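Want to try Sturnasus before it ships? I'm looking for testers

Hi, I'm Kittipong Wiriya, and I run the trial program for Sturnasus, the bench-top robot arm kit we make at Trorov. If you fix computers for a living, or you've got a pile of old desktops and strong opinions about them, I'd love to hear from you!

The kit is an arm, a two-finger gripper with a wrist camera, and our Wusomham software, which lets you teach a job by guiding the arm through it. We're aiming it at small repair and refurbishing shops, the kind of place where somebody spends half the afternoon swapping hard drives. Drive caddies are the job I care about most right now, and they're fussier than you'd think (those rails flex, and every case maker has its own idea about tabs).
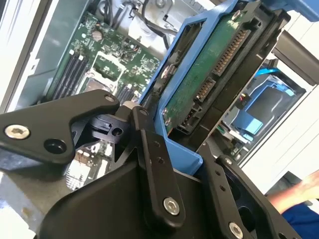 Abu Hammour, February

So, what would you be doing? You'd come to our workshop for 5 sessions of an afternoon each. You bring your know-how, I bring the desktops and the coffee. You'll teach the arm to pick up a caddy with a drive in it, move it clear of the motherboard and put it where you want it. Then you tell me what annoyed you. Please be blunt, I mean it. The last round of testers hated our setup menu, and we rewrote the whole thing.

You don't need to know any robotics or write a line of code. You do need to be comfortable with your hands inside an open case, and you should be able to tell a SATA data connector from a power one without looking it up. Left-handed folks, please apply, I never get enough of you.

There are 6 places. Pay is 50 dollars a session, plus 300 off a kit if you decide you want one when they go on sale. No pressure on that, and your feedback doesn't have to be nice to get the discount.

To apply, send me a few lines about what you repair and the most stubborn drive bay you've ever met. Workshop visits start at 2 p.m., so tell me if that's a problem and I'll see what I can move around.

Kittipong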